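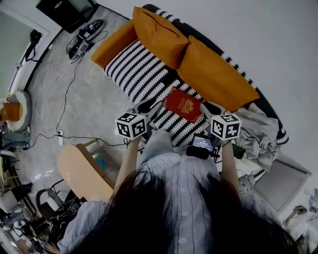
About Prumby

Home / Services / Prices / About Us / Contact

Prumby translates personal documents. Most of what comes across our desks is birth certificates, marriage certificates, school transcripts, driver's licenses, police records, medical letters and the pages that go with a visa or citizenship application. We also help people work out which papers they need before they pay to have anything translated.

We have been doing this for 19 years. We work from the second floor of the Camenzind Building in Welta, over the shoe repair shop, and by mail and upload for customers who live elsewhere.

How we started

Prumby was started by Bok-nam Cheon, who had been working in the records office of a hospital and was often asked by patients' families to read letters from overseas clinics. The hospital had interpreters for appointments but had no one for paper. She began translating Korean documents in the evenings from her kitchen table, first for people she knew and then for people they sent to her.

The first paying job was a family register for a couple applying to bring a parent to the United States. It ran to several pages, and the older ones were handwritten. It took her most of a week. She still uses the glossary she built for that job, and a cleaned-up version of it is now what every new Korean translator here works from.

For the first few years the business had no name. Receipts were made out by hand. When a bank asked for a business name to open an account, she put down Prumby, a word her daughter had made up for a stuffed rabbit. People ask us about it often enough that it seemed worth putting on this page.

The move to the Camenzind Building came when the kitchen table was no longer big enough for two people and a scanner. We rented one room at first and took the one next to it later. The wall between them is still there, so customers sit on one side and translators work on the other, and there is a door you have to lift a little to close.

What we do now

We handle documents in 34 languages. Four of those are covered by staff in the office: Korean, Spanish, Portuguese and Polish. The others are done by translators who work from home and have a standing agreement with us. Each of them took a paid test before we sent them a customer's work, and each one translates only into the language they grew up using or have used daily for most of their adult life.

Every translation is read by a second person. The second reader has the original and the translation side by side and checks names, dates, numbers and stamps first, then the rest. We do it in that order because a wrong digit in a date of birth causes more trouble for a customer than an awkward sentence does.

A certified translation from us comes with a signed statement that it is complete and accurate, on our letterhead, with the translator's name. Some offices also want the statement notarized. There is a notary in the building and we can walk the papers down the hall for you. The notary's fee is separate and is paid to the notary.

What we don't do

We are not lawyers and we don't give legal advice. We can tell you what an office's published instructions say and help you read them. We can't tell you whether your application will be approved or which kind of visa to apply for. If your question needs a lawyer we will say so, and we keep a list of legal aid clinics at the front desk.

We don't translate books, websites, contracts between companies or advertising. We did some of this in the early years and did not do it well. Lullex, a translation agency that works with businesses, takes those jobs, and we send people there. They send personal documents to us. No money changes hands either way.

We don't change what a document says. If a name is spelled wrong on your birth certificate, it will be spelled wrong in the translation, with a note that the spelling follows the original. If you need the record corrected, that has to be done by the office that issued it. We can help you write to them.

Names

A large part of our work is spelling names. One person may have a name written one way in a passport, another way on a diploma and a third way on a marriage certificate, all correct by the rules of the office that wrote them. Reading officers don't always know this.

Our practice is to ask for the spelling in your current passport and use that one all the way through, with the spelling in the source document given in brackets the first time it comes up. If you don't have a passport yet, we ask how you would like it spelled and have you sign off on it. Please think about this before you answer. A spelling picked in a hurry can follow you for a long time, and changing it later usually means going back to several offices.

Middle names, two family names, names with particles, and married names that exist in one country's records but not in another's all need the same care. We have written up a short guide for each language we handle. They are free and you can ask for one even if you are having the translation done somewhere else.

Your documents and what happens to them

We work from scans or clear photographs. We would prefer that you keep the originals at home. If you bring originals to the office, we scan them while you wait and hand them back before you leave. We don't keep passports, birth certificates or any other original overnight.

Scans are stored on a drive that is not connected to the internet except when files are being sent or received. We delete them one year after the job is finished. If you want them deleted sooner, tell us and we will do it the same day and send you a note when it is done. We keep the finished translation longer than that, because many customers come back for a second certified copy. You can ask us to delete that too.

Prices

We charge by the page for standard certificates and by the word for anything longer than two pages. The price list is on the Prices page and is the same for everyone. We quote before we start and the quote is what you pay, even if the job takes us longer than we thought. Rush work costs extra and we only take it when a second reader is free.

Each year we set aside time for almost 400 pages at no charge for people referred by the library, the public schools and the shelter on Mill Street. These go through the same two readers as everything else. If you think you may qualify, ask the person who referred you to send us a short note. You don't need to show us proof of income.

Classes

Every November we run an evening class for people who want to learn this kind of work. It meets in the back room of the Welta library and covers reading official records, stamps and seals, formatting, handwriting, and how to write a certification statement. You need to be able to read two languages well. You don't need a degree. Several of the people who work with us now came through this class, and some others have gone on to work in courts and hospitals.

We also give a one-hour talk called Getting Your Papers in Order for parent groups and churches. It goes over which records are worth requesting copies of before you need them, how to store them, and what to write down about where each one came from. Call us if you would like us to come.

People

Bok-nam Cheon still runs the company and still reads every handwritten Korean record that comes in. She is at the office in the mornings. The front desk answers phones and email all day and can give a quote on most certificates on the spot.

We hire translators when we have steady work in a language, so there are not always openings. If you would like to be considered, send a short letter saying which languages you work in and what sort of documents you have handled. Please don't send samples that show a real person's details.

Visiting us

The Camenzind Building has two entrances. Use the one on the parking lot side, which has a ramp and the elevator. The street door leads only to the stairs. Parking in the lot is free for an hour.

You don't need an appointment to drop off a document or ask a question. For help sorting through a larger set of papers, please book a time so that someone can sit down with you. Bring everything you have, including things you think don't matter, and any letter or list the office has sent you. Children are welcome, and there is a box of books by the window.

If you can't come in, use the upload form on the Contact page or mail us copies. Finished translations can be picked up, mailed or sent as a file. Ask the office receiving your papers whether it will take a file before you choose.

Page last updated June 9, 2025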